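The double agent of Skisholm: one source, plenty of headlines

The story has everything. A Flultico engineer sells radar plans to a foreign service, is caught, agrees to spy back, then vanishes from the port of Skisholm with 3000 pages of files. Two papers ran it in November. Both leaned on the same unnamed official, and neither saw a single page.

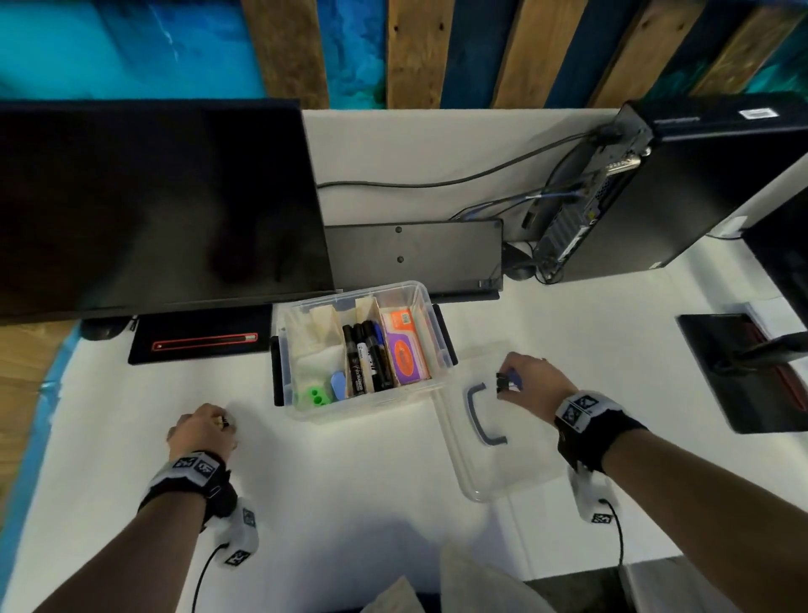 Setareh Golestani thinks we are being too hard on them. Spy services don't hand out receipts, she wrote after our last issue, and if we wait for paper proof we will never print a word about them.

Fair enough, but some proof would be nice. The court file on the engineer, named only as Mohammadi, runs to 316 pages and never mentions radar. It deals with unpaid customs duty. Flultico says he left on good terms - companies do say that - and won't discuss his work.

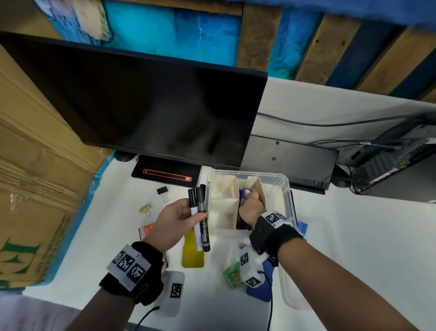 CLINTON, November - Omid Bagheri, who first put the double agent claim on the air, told a packed library hall that he stands by it. Asked whether he had spoken to a second source, he said he had "heard the same thing elsewhere." He would not say where. The port office has yet to answer our request for its departure records.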